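4. Evaluation of the Drakton simulation kit

4.1 Setup

The Drakton kit is sold as a package with a robot arm model, a set of tabletop scenes and a rendering service that runs on the computer of the customer. We received the license in April and used it for all the experiments in this section. The vendor had no influence on the choice of tasks. Our version was the one without the force sensor module, so contact is reported only as a yes or no value for each finger.

The installation followed the printed manual of the kit, with one exception. The manual assumes that the scene files and the controller are in the same folder, but our controller was already written for the Lepik interface and could not be moved easily. We wrote a small adapter that reads the joint positions from the simulator and passes them to Lepik. The adapter adds a delay of two simulation steps. We did not correct for this delay in the results, and the reader should keep it in mind when comparing our numbers with those of Section 3.

4.2 Task

We selected the block task from the tabletop set. The arm must go to a named block, close the gripper on it and bring it to the plate. Figure 2 shows a rendered view of the task, with the gripper at the corner of the blue block and the plate on the other side of the arm. The other blocks are dark green, lime green and cyan. They are not targets in the same trial, but the arm must not push them. A trial is stopped if any of them moves more than 23 mm from its start position.

The start positions of the blocks are drawn at random by the kit. We kept the default limits, which sometimes put two blocks very near to each other. In such cases the gripper has little space to open between them. We considered removing these trials, but decided to keep them because a real table would also give such cases.

4.3 Rendering

The kit offers several lighting presets, and we used the one named Rirkstead. It gives strong shadows and visible grain, also on surfaces which would look even under a simple light. This was useful for us. In our earlier work at Flumilville the vision model was trained on clean pictures, and it often took the shadow of the arm for a part of the arm. With the Rirkstead preset we could test for this error directly.

The price of the preset is speed. One trial needed roughly 58 seconds on our computer, and most of this time was spent on rendering. The preset without shadows is much faster, and for tuning the controller we recommend it. The final test should be done with the shadows.

A weak point of the kit is the camera placement. The high camera gives a good overview of the table, but the arm can hide part of the plate from it. The kit does allow a second camera at the wrist, although the two views are saved with different time stamps and must be matched by the user. We matched them by the nearest stamp and discarded the frames that had no partner. A common clock for both cameras would make the kit easier to use in a laboratory, and we have asked the vendor for it.

Figure 2. Block task in the Drakton kit, high camera, simulated.
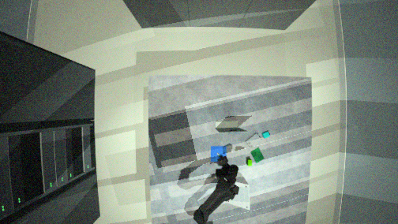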